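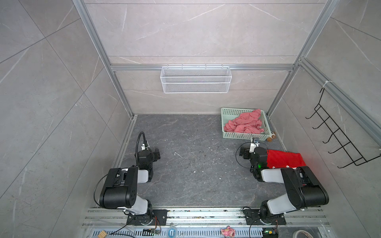
The two new hires, with the pink cloth and the red one.

I've worked at Larketti for 9 years, most of them in the returns room, where whatever people send back gets sorted, folded and put in something. In August management decided the arms should learn it too. They sit on a rail side by side, in a tiled booth nicer than my bathroom, and they've been given a basket and a wire rack with hooks. I've been asking for hooks since I started.

The project is called Durkelix. We call the left arm Gilbert. The right arm is also Gilbert, because the vote was close and people got tired.

The promise on the slide was 1000 items a day. My part is to reset the booth after each try, so I now spend my shift crumpling things I used to fold. I'm good at it. There's a right amount of crumple, and I've had notes on mine.

What has changed, apart from that? The room is quieter. We used to talk over the table, and now two of us watch a screen and one of us goes in to move the plush toy. My wrists feel better than they have in years. My hours went from 70 every two weeks to a number I'd rather not type, although the folks over at Clorkberg got it worse.

They gave us 30 minutes of training, mostly on where to stand. I have opinions about the front rail, which collects tape and odds and ends the way my old desk did, so at least somebody feels at home in there.

Back in on Sunday. It's my turn with the basket.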